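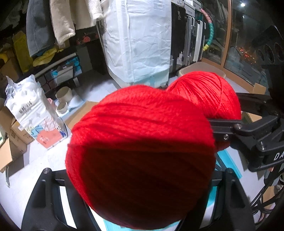 Net Weight

The feed came in fifty-pound bags, and Jolán Veres bought fourteen of them in Tidgate because her aunt's goats ate more in May than they did the rest of the year. She paid, and the boy at the store helped her stack them in the bed of the pickup. Then she drove home the way she always did, past the Juhász cannery, where the gate was open and the truck scale was sitting in the sun with no one on it.

She had weighed the truck empty that same morning. She had taken the last of the stored potatoes in, and Ferenc Bognár had written her up coming and going, as he did everybody. The ticket was still on the dashboard. She pulled onto the platform, partly to say hello to Ferenc and partly because it was there.

He slid back the window of the scale house. "You've got nothing to sell," he said.

"Feed. I'm curious what it weighs."

"It weighs what it says on the bag."

"Then it won't take long," she said.

He shrugged and worked the beam and wrote down the number. It cost nothing to write a number down. She took the ticket, asked after his knee, and drove on. She had turned in at her aunt's lane before she did the subtraction, with the engine off and both tickets against the steering wheel.

Fourteen bags at fifty pounds was 700. The tickets said 635.

She got out and looked at the bags. None of them had split. She carried one to the kitchen and stood on the bathroom scale with it and without it, and it was fifty pounds, near enough. She did the same with a second bag, and then a third.

"What are you doing in there?" Irén called from the porch.

"Weighing feed."

"Is it short?"

"No," Jolán said. "The feed's fine."

Irén Simon had farmed the place with her husband and then without him. Her hands had gone bad in the winter, and Jolán had come down from Cesik to help until spring. Spring was mostly over now and neither of them had brought it up. Irén had given up milking and most of the garden. She had kept the goats, the radio, and the knitting, which she did badly and slowly and would not be helped with.

Jolán sat down on the step and showed her the tickets. Irén held them out at arm's length.

"Sixty-five pounds," Irén said.

"On one small load."

"You had a full tank this morning?"

"Half. And half now, or a little under. That's not it."

Irén gave the tickets back. She looked toward the road for a while. "There's a box on top of the wardrobe," she said. "Don't stand on the cane chair."

The box had held boots. Inside it, in bundles tied with kitchen string, were the weigh tickets from every load the farm had sent to Juhász since the old scale man retired and Ferenc took over the window. Jolán spent the evening at the table with them. There were 328. Tomatoes, plums, peppers, potatoes, one load of quinces that had been turned away and then accepted. The early ones had her uncle's notes on the back in pencil. Felt heavier. Same trailer as Tuesday's, it should have been more. Then the notes stopped, and the tickets went on without them.

"He thought it was short?" she asked.

"He thought everything was short," Irén said. "He thought the days were short. I told him to go and argue with somebody or be quiet, and he was quiet."
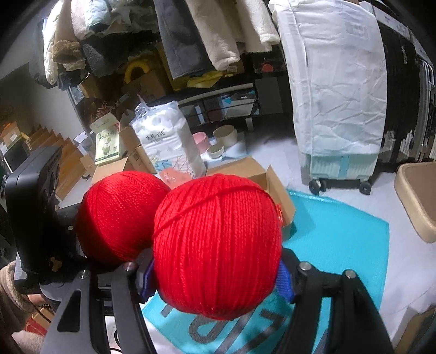
Red yarn, two balls of it. Irén said it would be a vest.

It would have been easier if she had disliked Ferenc. He had run the window for 17 years. He kept a jar of hard candy on the sill for children, and in the bad summer he had stayed until ten at night so that the growers at the end of the line would not have to sleep in their trucks. When her uncle died he had shut the scale for an hour and come to the church in his work boots.

Jolán went to see him the next evening, at home, without the box. He lived behind the cannery in one of the company houses. His nephew, Attila Győri, was on the porch taking a bicycle apart. Attila drove for Juhász in the season and did very little the rest of the year, and he nodded her in without getting up.

She told Ferenc about the bags. She put it as plainly as she could and tried not to make it sound like a charge.

He listened. He had a plate of beans in front of him and he moved it to one side.

"It drags," he said.

"What does?"

"The scale. Something under the deck drags when there's a load on. It always has. Empty it's good. Put weight on it and it gives you less than you've got."

"You know that?"

"I wrote to the office about it my first year. They sent a man, and he greased it. I wrote again. They said it had been seen to." He rubbed his face. "After that I used to round up. If it was between two marks I gave the higher one. I thought that made it about right."

"It doesn't."

"No, I can see that."

Attila had come to the door with a wrench in his hand. "They'll say it was him," he said. "You know that, don't you? They won't say it was the deck. His name's on every ticket."

"Go and finish your bicycle," Ferenc said.

"I'm just telling her."

Jolán had not thought of it, and she was ashamed that she had not. She stood in the kitchen with her keys in her hand. On the wall was a calendar from the cannery, with a picture of a peach on it.

"What do you want me to do?" she asked.

Ferenc took a long time over that. "I don't think you should ask me," he said. "I'd only tell you what's good for me."

She drove home with the window down. Irén had gone to bed and left the porch light on. Jolán put the tickets back in their bundles, then took them out again and made a list, load by load, on the backs of some old seed order forms. It took her three nights. She did not know what the scale did with heavy loads, so she left a column blank for it.

The state had an office for weights and measures in Rurnudus, two hours away. She had expected a counter and a form. What she got was a narrow room over a pharmacy and a woman named Kulsoom Lodhi eating an orange at her desk. Mrs. Lodhi wiped her hands and read the seed forms all the way through. She went back and read the second page again.

"Who else knows about this?" she asked.

"My aunt. The man who runs the scale, and his nephew."

"You told the operator?"

"He's a friend of ours."

Mrs. Lodhi did not say whether that was good or bad. "The last test on that scale was done with the deck half loaded," she said, turning a ledger around so Jolán could see the line. "One test truck, short on weights. I don't know why. It wasn't me." She closed the ledger. "Did he tell you he reported it?"

"Twice, in his first year."

"On paper?"

"He said he wrote."

"Then ask him if he kept copies. Ask him before I get there, please. I can't ask him myself until I'm there, and once I'm there it goes in the report the way he says it."

Jolán used the pharmacy's phone. Attila answered. He put the receiver down on something hard, and she heard drawers, and then Ferenc's voice a long way off saying that it was not in there, it was under the towels.

The test truck came on a gray morning before eight. It carried iron weights with handles, and a man in gloves set them out on the deck, first at one end, then the other, then the middle. Mrs. Lodhi stood inside the scale house next to Ferenc and read each number aloud. He read it aloud after her, and she wrote it down. A man from the Juhász office stood by the gate in a good coat. He came forward once to ask how long the scale would be out of service and was told it would be out of service until it was right.

By nine there were growers along the fence. Some had heard and some had only come to sell. They did not say much to Jolán. One old man whose plums had gone over that scale every year since he was married asked her how much it came to, for him, and she told him she didn't know. He asked if he would get it back and she told him she didn't know that either.

They lifted the deck plates after lunch. Under the third one a length of channel iron had been left in when the pit was poured, and it had rusted and swelled until it leaned on the lever. There was a bright place on the lever where it rubbed. The man in gloves put his thumb on it and called Mrs. Lodhi over, and she called Ferenc.

He got down on his good knee to see. He stayed there longer than he needed to. Attila finally went and stood by him and put a hand under his arm.

"I greased that," Ferenc said. "Every spring. I greased right up next to it."

He had the two letters in his shirt pocket, carbon copies, gone soft at the folds. He gave them to Mrs. Lodhi before she asked. She read them standing up, wrote down the dates, and handed him a receipt for them, and he folded the receipt and put it where the letters had been.

Jolán got home late in the afternoon. The goats were shouting to be fed. Irén was at the kitchen table with her glasses on, and she had got the boot box down from the wardrobe by herself.

"Did you stand on the cane chair?" Jolán said.

"It held," Irén said. "What did they find?"

Jolán washed her hands first. Then she sat down and told her, starting with the weights and the man in gloves. Irén untied the first bundle while she listened and began turning the tickets over one at a time, looking for the ones with pencil on the back.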